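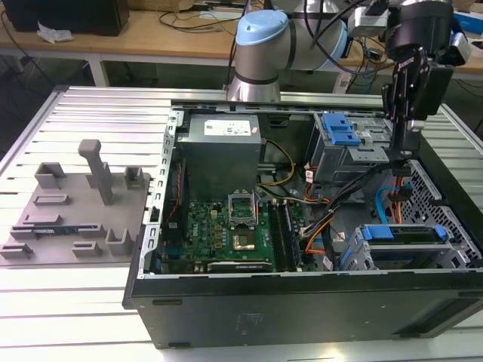
3.2 Condition of returned desktop computers

The units examined in this section come from the Murwood collection, which takes in office desktops at the end of their lease. A batch of 200 towers was drawn from the stock held in May. Laptops, all-in-one machines and units with broken cases were left out, as were towers that had already been stripped for parts by the previous owner. Each remaining unit was given a record in Rarer, the inventory program used by the collection, and kept that record through all later stages of the study.

Condition was graded in two passes. The first pass was external and covered the case, the ports and the power inlet. The second was internal and required the side panel to be taken off. With the tower on its side and the opening facing up, as in Figure 3, most parts can be inspected without removing anything further, and the cables near the drive bays can be followed by eye. Units were graded in this position throughout. Graders were told not to unplug any connector during the second pass, so that faults caused by handling would not be recorded as faults present on return.

Figure 3. Desktop tower on its side with the side panel removed.

Dust was the most common internal finding. It was recorded separately for the power supply inlet, the processor cooler and the floor of the case, on a scale from 0 (none visible) to 3 (openings blocked). The three scores were not combined. Earlier work on lease returns has tended to report a single dust grade per machine, and this hides a difference that matters for cleaning time: a case floor graded 3 can be cleared in one pass with a vacuum, while a cooler with the same grade usually has to come off its mount. Towers that had stood on carpet scored higher at the case floor than towers kept on desks. The gap was smaller at the cooler.

Cable condition was harder to grade in a consistent way. Two graders working on the same unit agreed on the presence of a damaged connector in nearly all cases, but they often disagreed on whether a cable was under strain. The written guide was revised after a trial set of 40 towers. The revised wording counts a cable as strained only if it is pulled straight between two fixed points or bent sharply at the plug. Bundles held by a tie were graded as one item. The trial set was then graded again from the start, and only the second set of grades is used in the analysis.

Storage drives were treated as a separate matter. Lease terms at Murwood require that drives be wiped or destroyed before a machine leaves the building, and the lessee may choose either. Where the lessee had chosen destruction, the drive was absent on arrival and the bay was recorded as empty. An empty bay was not counted as a defect. This choice affects the comparison with the Pestside returns in Section 3.4, where a missing drive lowered the overall grade by one step – the Pestside figures given there have been adjusted to remove the penalty.

Two limits of the method should be noted. First, a visual grade says nothing about electrical faults, and a unit with clean fans and sound cables may still fail to start. Power-on testing is reported in Section 3.3. Second, the age of a machine was taken from the lease record and not from the parts inside it. Some towers had been upgraded during the lease, most often with added memory, and in these the age of the case and the age of the parts differ. Upgrades were entered in a free text field and were not coded. The field was too uneven to support any count, and it is used below only to explain single outliers.

The grading guide was written by Damián Alvarado and is reproduced in Appendix B. The version printed there is the revised one, dated 27 September 2024, with the strain wording in its final form.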